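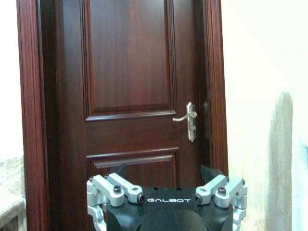 Trenard Türmodul TM-8
Softwarepaket mit Montagesatz für Zweifinger-Parallelgreifer an mobilen Manipulatoren

Das TM-8 erweitert einen vorhandenen mobilen Manipulator um das Öffnen, Durchfahren und Schließen von Drehflügeltüren mit Drücker. Umbauten an der Tür sind nicht vorgesehen, Funkmodule oder Türantriebe werden nicht benötigt. Der Satz richtet sich an Integratoren und Betreiber, deren Fahrzeug bereits über einen Arm mit mindestens sechs Achsen und eine Kamera am Handgelenk verfügt.

Funktionsweise

Der Ablauf gliedert sich in Anfahrt, Erkennung, Griff, Drückerbetätigung und Flügelbewegung. In der Anfahrt richtet sich das Fahrzeug parallel zum Türblatt aus. Die Erkennung bestimmt aus dem Bild der Handkamera die Lage von Türblatt, Zarge und Drücker. Ausgewertet werden auch gefälzte und kassettierte Holztüren mit profilierter Bekleidung, deren senkrechte Kanten bei älteren Verfahren häufig als Blattkante fehlgedeutet werden. Satinierte Metalldrücker auf Langschild sind ab Werk hinterlegt, gebogene Formen mit aufgestelltem Ende ebenfalls. Drehknäufe und Muschelgriffe gehören nicht zum Lieferumfang.

Gegriffen wird mit geöffneten Fingern von vorn. Der Drücker wird anschließend bis maximal 45 Grad abgesenkt, die Bewegung endet früher, sobald das Drehmoment den eingestellten Schwellwert erreicht. Beim Öffnen folgt der Arm dem Radius des Flügels, das Fahrzeug gleicht seitlich aus. Der Radius wird während der Bewegung laufend nachgeschätzt - eine Eingabe der Türbreite entfällt.

Technische Daten

Türart: Drehflügel, ein- und auswärts öffnend, DIN links und rechts
Türbreite: bis 1000 mm
Absenkwinkel Drücker: max. 45 Grad
Mindestabstand Drücker zu seitlicher Wand: 200 mm
Speicherbare Türprofile: 8 (Grundlizenz), unbegrenzt (Erweiterung)
Schnittstelle: Ethernet, ROS
Versorgung Montagesatz: 24 V DC aus dem Werkzeugflansch
Schutzart Montagesatz: IP40
Einsatzbereich: Innenräume, trocken

Lieferumfang

Flanschadapter mit Schraubensatz
Fingerauflagen aus Elastomer, ein Paar, schwarz
Leitungssatz mit Zugentlastung
Kalibriertafel
Softwarelizenz für ein Fahrzeug
Inbetriebnahmeanleitung in Deutsch und Englisch

Greifer, Arm, Kamera und Fahrzeug sind nicht enthalten. Eine Liste der freigegebenen Kombinationen wird mit dem Angebot übersandt. Für nicht gelistete Greifer ist eine Prüfung des Fingerhubs und der Haltekraft im Werk Plurnthorpe möglich.

Einrichtung

Jede Tür wird einmalig eingelernt. Der Bediener stellt das Fahrzeug vor die geschlossene Tür und startet die Profilaufnahme am Bediengerät. Profile lassen sich exportieren und auf weitere Fahrzeuge mit gleicher Armkinematik übertragen. Nach Austausch des Drückers oder Einstellung der Bänder ist das Profil neu aufzunehmen.

Stark überstrahlte Wandflächen neben der Zarge beeinträchtigen die Kantenerkennung im Regelfall nicht. Bei direktem Gegenlicht durch Glasausschnitte empfehlen wir die Belichtungsreihe im Menü Pirnton, der mitgelieferten Auswertesoftware. Spiegelnd polierte Drücker erfordern eine zweite Aufnahme aus versetzter Position.

Einschränkungen

Verriegelte Türen werden erkannt und gemeldet, das Betätigen von Schlüsseln wird nicht unterstützt. Brandschutztüren mit Obentürschließer sind zulässig, sofern die Haltekraft des Greifers ausreicht und der Betreiber die Nutzung mit dem Brandschutzbeauftragten abgestimmt hat. Die Risikobeurteilung der Gesamtanlage obliegt dem Integrator.

Zubehör und Ersatzteile

Egan Lizenzerweiterung, unbegrenzte Türprofile
Fingerauflagen, Ersatzpaar
Verlängerter Leitungssatz
Vor-Ort-Inbetriebnahme, ein Arbeitstag

Preise auf Anfrage. Die Lieferzeit wird mit der Auftragsbestätigung genannt.

Stand: Mittwoch, 18. September 2019. Technische Änderungen vorbehalten.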